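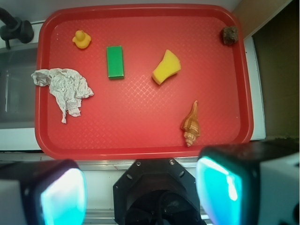 Wie groß muss der Abstand zwischen den Gegenständen auf dem Tasttablett sein?
Eine Handbreit genügt bei kleinen Teilen. Die Finger sollen einen Gegenstand umfassen können, ohne den nächsten zu berühren.

4. Tasttablett bestücken

4.1 Tablett Plukel mit der geriffelten Seite nach oben auf den Tisch legen. Das Tablett trägt bis zu 270 g.

4.2 Gegenstände mit deutlich verschiedener Oberfläche auswählen. Bewährt haben sich Badeente, Schwammstück, Schneckenhaus, ein glatter Baustein und ein zerknülltes Papiertuch.

4.3 Schwere oder spitze Teile zuerst ablegen, leichte zuletzt. Schneckenhäuser so drehen, dass die Öffnung gut zu ertasten ist.

4.4 Papiertuch locker zerknüllen und an den Rand legen. Es darf über den Rand hängen - beim Tragen des Tabletts rutscht es dann allerdings leicht herunter.

4.5 Augenbinde anlegen und mit dem Ertasten beginnen. Jeder Gegenstand wird benannt, bevor der nächste an die Reihe kommt.

Hinweis: Schwammstücke nur trocken verwenden. Nach 14 Spielrunden sollten sie ausgetauscht werden. Ersatz ist unter der Bestellnummer 1066 erhältlich.

Achtung! Kleinteile können verschluckt werden. Nicht für Kinder unter drei Jahren. Muscheln und Schneckenhäuser vor jedem Gebrauch auf scharfe Bruchkanten prüfen und beschädigte Stücke aussortieren.

5. Reinigen und verstauen

5.1 Tablett mit lauwarmem Wasser und einem Tropfen Spülmittel abwischen. Keine Scheuermilch verwenden - sie setzt sich in der Riffelung fest.

5.2 Alle Teile vollständig trocknen lassen und in den Beutel Ustinora legen. Papiertücher wegwerfen.

Skurnside Lernmaterial, Anleitung Tastspiele, Stand Juli 2020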